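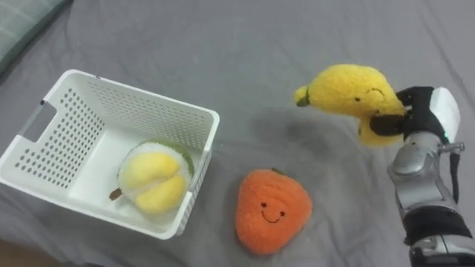
About Clullivus

Clullivus is a film society and short film prize based in Prernisberg, where the nearest proper cinema is 26 miles off and shuts early if it snows. We show films nobody else in the county will book, in a hall with 100 seats, 22 of them comfortable. Regulars know which.

The Davitz Prize goes each December to a short film by a first-time director. The winner gets a modest cheque, a screening with the sound working, and a trophy that has been described as "heavy". Past entries have included a musical set in a car wash and 2 separate films called Silence, both very loud.

Between screenings we run editing workshops with our friends at Tamiru, who lend us the computers and ask for them back with fewer crumbs. Under-18s come free. Everyone else pays what the poster says - we do change the poster.

Membership lasts a year and includes a card, a newsletter and a vote on the summer programme, which we mostly honour.

Page last updated 2 June 2018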